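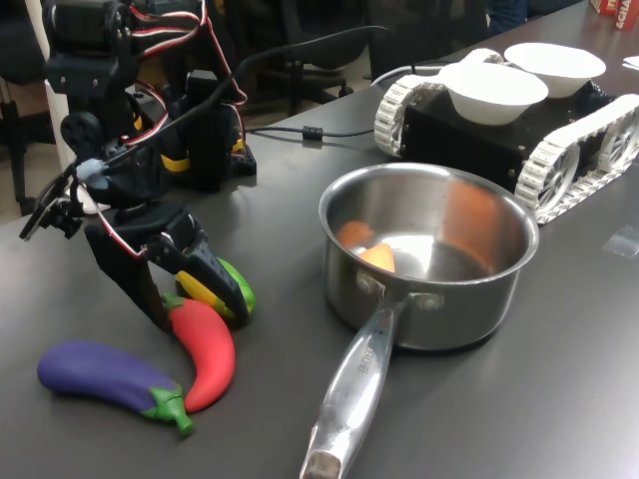
*Play kitchen set on the gray table: corn, chili, eggplant, the steel saucepan with the orange piece inside, paper bowls behind.*

Sep 29, 2023

Clullolo set, second day of sorting. I write this in one go before I forget the details, please correct me where I am wrong.

The question from yesterday was if we keep the real saucepan or go back to the toy one. I am now for the real one. The toy pot from the Morikawa box is too light, and the eggplant is longer than the bottom of it, so it always stands out over the rim and pulls the pot to one side. The steel pan does not move when something falls in it. It is also much louder. I don't mind this, but the people in the next room perhaps do.

Two things about the pan to remember:

- The inside is polished like a mirror. One small orange piece gives a second orange piece on the wall, and on the right side there is a bigger one, more brown. In the first sorting round I reached for the wrong one (laughing is allowed). For the outside there is no such problem, the brushed steel is darker and quiet.
- The handle is long. If it points to the person who sits in front, the sleeve catches it. I would like to turn it to the back when children use the set, but then it takes the place of the bowls. Not decided.

The handle has some letters engraved, ending in "CHEF". I looked for the same pan in the Silex catalog and did not find it under this word. If we need a second one we have to measure ours and order by diameter.

**Vegetables**

Chili: good color, and the glossy red is easy to see on the dark gray table. It is curved, so it doesn't roll far. The green stem is the part everybody takes it by.

Eggplant: this one is more difficult. The purple is dark and under the evening lamp it becomes nearly the same as the table. The bright green end helps a lot. I would put it always with the green part toward the person. It came with a sharp line of plastic along the side, left from the mold, and I took it off with the small knife and then fine paper, 2 passes. Now it feels smooth to my finger but please try it also with yours.

Corn: yellow with green husk, the nicest of the set in my opinion. The husk parts have narrow gaps behind them where flour stayed from the salt dough afternoon. A toothbrush with warm water takes it out. Do not use the brown brush, it is for glue.

Orange piece: I don't know what it is. In the list from Sulix there is "carrot, sliced" and also "pumpkin, small part", and for both the color would be right. I wrote it in our list as "orange, small" and put a question mark. It stays in the pan during play because otherwise it goes on the floor and under the radiator, and I have already been under the radiator this week.

**Bowls**

White paper bowls are in use until the wooden ones are delivered. They are fine for serving. They are not fine for washing, of course, and they lose their shape when they have been wet one time. From the March order we have 62 remaining in the cabinet, so there is no hurry. One remark: white is a good choice next to these vegetables, every color can be seen in it. I would ask for light wood and not for the dark one.

**Washing**

I tried the dish soap from the kitchen first. It leaves a thin film on the chili and the gloss becomes dull. With the soap for hands it was better. Water only warm, then dry with the blue cloth, then 18 minutes on the rack before they go in the box. Shorter than this and the closed box smells the next morning.

The pan can be washed as any pan, but dry it immediately, the drops are very visible on the inside.

**Label for the box**

Our old label said "Vegetables, misc." and this helped no person. New text:

> Clullolo kitchen, box 1478
> corn / chili / eggplant / orange, small (?)
> pan is on the shelf, NOT in the box

The pan must not go in the box because it scratched the chili last time, near the tip. I rubbed the place with a soft cloth and a little wax. It is still there if you know where to look.

**Open points**

- Ask Sulix what the orange piece is.
- Handle direction, see above. Maybe we try both with the Tuesday group and look which one they change by themselves.
- Lamp: try the warmer bulb with the eggplant on the gray table. If it is still too dark, then a light cloth under everything.
- Morikawa toy pot: give back or keep for spare? I put it on top of the cabinet for the moment.
- New toothbrush.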